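# Looking after the hand-held gripper: pads, pivots and a bedroom laundry session

These are the steps we follow at Truseo for the two-finger hand-held gripper, from unpacking it in the morning to putting it away. They cover the version with the black linkage arms and replaceable ribbed pads. If you have the older one with the one-piece fingers, the cleaning section still applies but the pad section doesn't.

Rin Nishimura wrote the first version of the pad section and I have left most of it alone. Everything else is from my own notes.

## What you need

- The gripper, with the camera mount already fitted
- A set of spare pads, left and right
- A small screwdriver that fits the pivot screws properly
- Low-strength threadlocker
- A lint-free cloth and a soft brush (an old toothbrush is fine)
- Isopropyl alcohol
- A charged battery and a spare
- A thin cotton T-shirt for the grip test

Don't use a worn screwdriver. The pivot screw heads are shallow and they strip easily, and a stripped one has to be drilled out.

## 1. Check the pivots

Set the gripper on a table with the fingers pointing away from you. The linkage arms spread out from the body on both sides, and the pivots are the round silver screw heads along the bars.

Open and close the fingers slowly by hand. You should feel the same light drag all the way through the travel. Then hold one fingertip and try to wiggle it up and down. A little movement is normal. If you can hear it click, a pivot is loose.

To tighten a loose pivot:

1. Back the screw out one full turn.
2. Put a very small drop of threadlocker on the exposed thread.
3. Turn it in until it just touches, then back it off slightly.
4. Work the fingers open and closed 15 times.
5. Check the wiggle again, and wait 30 minutes before using the gripper.

Keep the threadlocker off the linkage bars. If it runs into the joint, the finger will feel fine for the first hour and then start to drag. Take the joint apart and clean it with alcohol if this happens. You can't work it loose by forcing it.

Do one pivot at a time. If you loosen several together, the linkage sags and you won't know which screw was the problem.

## 2. Change the pads

The pads are the ribbed pieces on the inner faces of the fingers. They wear at the tip first, where fabric gets pinched. Run a fingernail across the ribs. If it slides over the last few without catching, change the pad.

The two pads don't have to be the same color. We have dark ones and bright blue ones from Akico and they are the same part in the same rubber. What matters is that they are the same age. A new pad facing a worn one will drag cloth to one side as the fingers close, and thin shirts come up twisted.

1. Open the fingers all the way.
2. Push the old pad out from the base end. Don't pry at the tip.
3. Brush the slot and wipe it with alcohol. Let it dry.
4. Slide the new pad in with the ribs facing the other finger.
5. Press along its whole length until it sits flush.

Close the fingers and look through the gap against a window. The ribs should meet along their length at the same moment. If the tips touch and the base doesn't, the pad is not seated. Take it out and start again.

## 3. Clean the lens and check the view

Wipe the lens with the dry side of the cloth. Use alcohol only if there is a fingerprint that won't come off.

Start the preview on the tablet and check these points:

- Both fingertips are visible when fully open.
- Both fingertips are visible when fully closed.
- The fingers sit in the lower part of the picture, with the body of the gripper along the bottom.
- The mount doesn't shift when you tap the side of the body.

The lens is very wide, so straight things near the sides will look bent. Door frames and closet doors curve a lot. Leave it alone. I have seen people re-aim the camera to "straighten" a wardrobe and lose the left fingertip for a whole morning.

If the mount shifts, tighten the clamp a quarter turn and repeat the tap. Then run the calibration again from the start. A calibration done before the clamp was tightened is no good.

## 4. Set up the bed

Bedrooms are most of our work this month, so these notes use a bed. A sofa is done the same way.

Leave the bedding on. We want the bedspread as people have it, folds included, and a patterned one is fine. Clear only what could get damaged or what could catch in the linkage: chargers, earphones, jewelry, anything with a long strap.

Lay out the clothes as the session sheet says. For the mixed sheet that means heavy and light pieces together, with some overlapping. Coats go down flat first, and thin shirts go on top without being smoothed out. Folded pieces go to the side.

Let in daylight if there is a window, and keep the ceiling light the same for the whole session, either on or off. Switching halfway through makes the second half hard to use with the first.

Before you start recording, walk once along the side of the bed you will be working from. Move your shoes, the laundry bag and the equipment case out of the way. You will be watching the fingers, and you won't be looking at the floor.

## 5. Pick up the first garment

Begin with whatever is nearest. An edge hanging over the side of the bed is the easiest first pick, and it tells you quickly how the pads are doing.

Bring the gripper in low and level with the fingers open, so that the edge of the cloth hangs between them. Stop there for a moment. Check that the fabric is between the pads and not resting against the back of a finger, and then close.

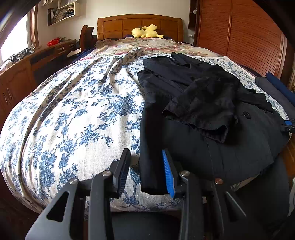 Close slowly enough that you can count to two. If you snap the fingers shut, the cloth jumps and you catch it by a thread at the tip. Once they are closed, pause again before lifting. Lift straight up by a hand's width, and then move toward you or to the side.

Dark fabric between dark fingers is hard to see on the tablet. Tilt your wrist a little until you can make out the edge of the cloth against the bedspread. Don't lean over the window side to get a better look, or your shadow will fall on the bed.

For a shirt lying on a coat, take the shirt by a sleeve hem or the bottom hem, where it stands up a little on its own. Don't press down into the pile. The fingers will go through to the coat and bring up both. If you do get both, put them down again, open, back off, and make a fresh approach. Leave the failed pick in the recording and mark it on the sheet.

For the coat itself, use the collar or the front edge. Stay away from the buttons. A button between the pads holds the fingers apart, the reading says "closed on object," and the cloth slides out when you lift. It also cuts the ribs.

## 6. During the session

Stop every 200 picks, or at the battery change if that comes first. At each stop:

- Brush lint out of the ribs on both pads.
- Do the wiggle test on both fingers.
- Look for threads wound around the pivots. Cut them with small scissors and pull them out. Don't burn them off.
- Check that the lens is clean.

Black wool is the worst for lint. With a coat in the pile you may need to brush the pads twice as often.

If the finger position on the tablet jumps when you haven't moved the trigger, stop recording. It is almost always the cable at the back of the body. Unplug it, look for a bent pin, push it in until it clicks, and repeat the open and close check.

## 7. Grip test and putting away

Do the grip test at the end of the day - not the next morning, when the session has already been uploaded.

Hang the cotton T-shirt over the back of a chair. Pick it up by the hem, hold it still for 5 seconds, and let go. Do this three times. If it slips at all, note it on the sheet and change both pads before the next session.

Then:

1. Wipe the fingers and arms with the dry cloth.
2. Wipe the pads with a little alcohol and let them dry open.
3. Take out the battery.
4. Put the gripper in the case with the fingers half closed. Fully closed, the pads press a mark into each other overnight.

Sign the sheet and leave it in the case lid.

## Common problems

**One finger closes later than the other.** Usually a tight pivot on the slow side. Back each screw off slightly, one at a time, and test after each. If it makes no difference, look for thread in the joint.

**Pad keeps sliding out.** Either the slot is dirty or the slot lip is chipped. Clean it first. A chipped finger has to go back to the workshop in Vimerville. Don't glue the pad in.

**Squeak when opening.** Dry pivot. Put a trace of silicone grease on the end of a toothpick and touch it to the joint. Oil spray gets on the pads, and then they are finished.

**Preview is blurred on one side only.** Check for something dark and close to the lens before you clean anything. A loose cable or a strap end can hang over a corner of the view.

Spare pads and screws are in the Falcão drawer, second from the top. Tell Salvador Louro when you take the last set of either.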